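Relatório de progresso: Projeto Gillodora
Apresentado à Fundação Urnstead
Período com início em setembro

1. Enquadramento

O Projeto Gillodora, executado pela associação Skelovo, tem por objeto a reutilização de sacos de plástico leves na separação e no acondicionamento de fruta. O financiamento aprovado destina-se à aquisição de material, à adaptação do espaço e à elaboração de fichas de procedimento.

2. Atividades realizadas

No período em apreço foram recolhidos cerca de 2.000 sacos, entregues nos pontos de recolha do Mercado. O material foi triado por tamanho e estado de conservação. Das 9 fichas previstas em candidatura, 8 encontram-se redigidas. A ficha em falta respeita à dobragem de sacos com alças e aguarda revisão.

A superfície de trabalho adotada é um tampo branco e liso, que facilita a identificação de rasgões em plásticos translúcidos. Para a fruta utilizam-se cestos de plástico perfurado.

3. Desvios e pedido de ajustamento

A entrega dos cestos registou um atraso de 3 semanas, sem impacto orçamental. Solicita-se a transferência do saldo da rubrica de transportes para a de consumíveis.

4. Registo fotográfico

Saco translúcido com motivos de bananas, sobre o tampo, e cesto perfurado
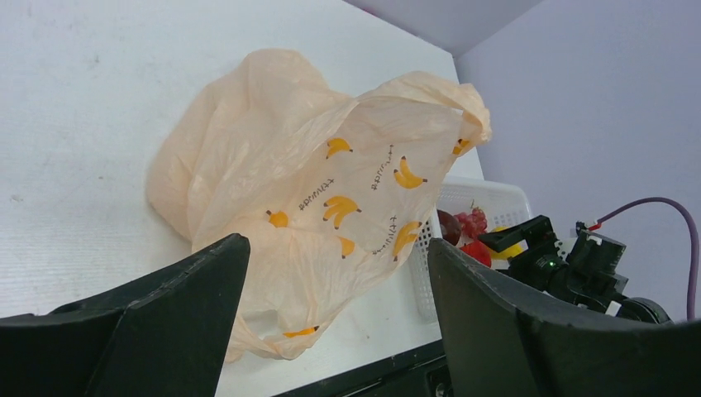 Saco e cacho de uvas vermelhas

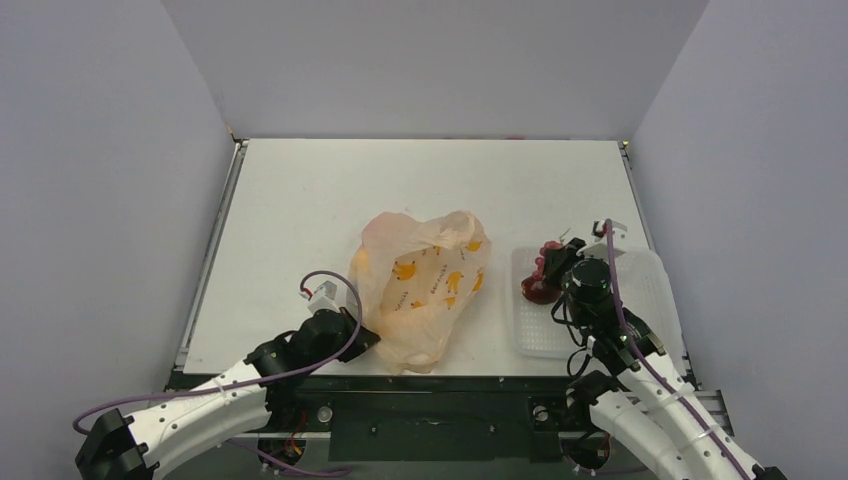
Saco amarrotado, com o cesto à direita
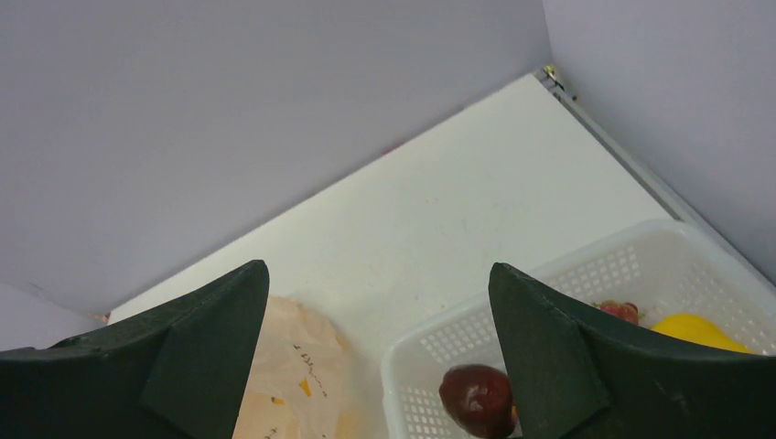
Última atualização da página: 4 de mar. de 2023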